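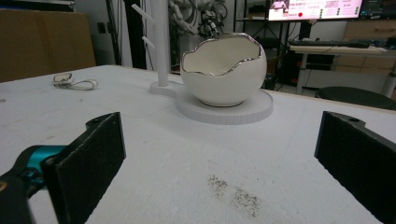
Figure 1. Bowl on the round base of the stand, pegs on the post at upper left.

## 1. Purpose

The report covers a small storage unit for a shared student kitchen. The unit has to hold mugs by the handle and carry one bowl on its base, so that both take up one footprint on the counter. The project was set in June as the final assignment in the product layout course. The working title of the unit is Pledik.

The starting point was the shared kitchen on the second floor of the Skála residence. Mugs there are kept upside down on a towel next to the sink. The bowl used for tea bags and sugar packets stands wherever there is space. Residents asked for two things: mugs off the towel, and a fixed place for the bowl.

## 2. Description of the unit

The unit has a round base plate and a vertical post. The post does not stand on the plate itself. It stands on a smaller platform joined to the side of the plate, which leaves the full disc free for the bowl. The plate has a narrow upright rim. The rim keeps the bowl from being pushed off when someone reaches for a mug.

Pegs leave the post at an angle and point upward. The two visible in Figure 1 are on the same side of the post, one a short distance below the other. They are slender compared with the post. The angle matters more than the length: a peg that is close to level lets the handle creep outward when the stand is bumped, and a peg that is too steep makes the mug hard to lift off with one hand.

The plate, platform, post and pegs are all white. Color was not part of the assignment and was not studied.

## 3. The bowl

The bowl is a white, glossy ceramic piece in the shape of a cracked eggshell. Its rim is wavy and uneven, with a shiny silver-colored trim along the edge. It was chosen from the kitchen shelf and was not made for the project.

The shape has consequences for layout. A bowl with a level rim has one height. With an uneven rim, the high points decide how much room is needed under the lower peg, and those points move when the bowl is turned. For this reason clearance was checked with the bowl turned through a full circle and not in one position only.

The uneven rim also rules out stacking. A second bowl or a saucer placed on top does not sit flat. The base was therefore laid out for a single bowl, and stacked storage was dropped from the requirements.

## 4. Requirements

| No. | Requirement | Result |
|---|---|---|
| R1 | Bowl sits fully inside the rim of the plate | Met |
| R2 | Bowl can be lifted out without moving a mug | Partly met |
| R3 | Mug stays on its peg when the stand is slid along the counter | Met |
| R4 | Base can be wiped clean with a cloth | Partly met |
| R5 | Loaded mass no more than 1734 g | Met |

R5 comes from the wall shelf in the kitchen, a Hudura model. The limit was worked out from the shelf brackets, with the mass of the other items on the shelf subtracted.

## 5. Method

Trials were done on a flat white tabletop so that the outline of the base could be marked in pencil and any shift measured. The stand was set down, the outline drawn, and the bowl placed on the plate. Mugs were then hung and removed in a fixed order: lower peg first, upper peg second, removal in reverse.

One cycle consisted of hanging both mugs, lifting the bowl out, putting it back, and removing both mugs. A total of 60 cycles were run. After each cycle the following were written down:

- whether the base had left its outline
- whether the bowl touched a mug
- whether a mug had to be moved to free the bowl

Mugs were borrowed from the Skála kitchen and differ in handle shape. The same two were used for all cycles. Results for other mugs may be different.

## 6. Results

The base stayed inside its outline in 87 percent of cycles, rounded to the nearest whole number. In the remaining cycles it had turned slightly around the center of the plate. No cycle ended with the stand tipped over.

R2 is listed as partly met. With a large mug on the lower peg, the bowl had to be tilted to clear it if a high point of the rim faced the post. Turning the bowl before lifting solved this, but users should not have to think about it.

R4 is also listed as partly met. The side of the plate rim has fine vertical lines. A cloth runs over them without catching, but tea powder stays between the lines and needs a brush. The flat part of the plate wipes clean.

## 7. Comments from review

The layout was reviewed by Vojtěch Šindelář of the Skovville workshop. His main point was that the joint between the plate and the platform is the weak part of the design, as it carries the bending load whenever a mug is pulled sideways. He suggested a wider joint with rounded inner corners. His second point was the spacing of the pegs, which he found tight for mugs with tall walls.

## 8. Changes for the next version

1. Widen the joint between plate and platform.
2. Increase the distance between the lower peg and the plate.
3. Make the outer side of the rim smooth.
4. Repeat the trial with mugs of at least three handle types.

Item 2 raises the center of mass, so the tipping check has to be repeated after the change. The mass limit in R5 stays as it is.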